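Moroz Paper Gift Bag, Twisted Handles
Sold by Nesthorpe. Pack of 9.

A brown paper bag has one job, and most of them resign from it halfway across the parking lot. We stock the Moroz because it takes a soft toy, a second soft toy and a certain amount of swinging by a child, and the handles stay on. It comes in plain kraft brown. We asked Moroz about other colors and got a very short email back.

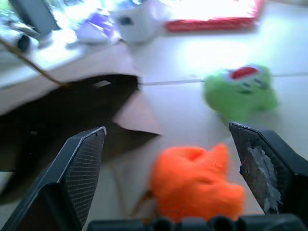
Soft toys are what most people buy these for, and they are harder to bag than they look. A plush has no corners and no interest in lying flat. Put the big one in first, face up, so whoever opens the bag gets a look back. The green frog with the red patch on its head is the sort of thing we mean: lumpy, wide, and better off at the bottom. Small floppy items can be stuffed down the sides afterward.

Balls go in last. They roll to one side whatever you do, and the bag will lean that way until you wedge something next to it.

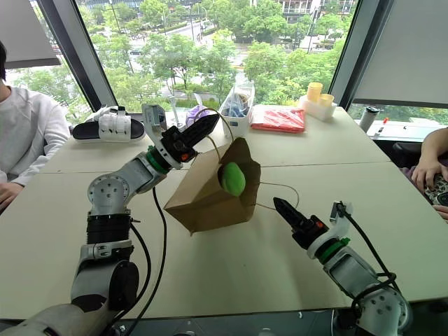
If you want the bag to stand up straight on a table, crease the bottom fold hard with your thumb before loading. Jolien Wouters in our packing room does this 2 times and gets annoyed with people who do it once.

Good for: party favors, toy swaps, presents bought on the way there.
Not good for: soup.

Reorder code: Beltbridge 3,348
Orders placed by Sat 22 December ship the same day. After that, Kristof Verstraete is on vacation and so is the tape gun.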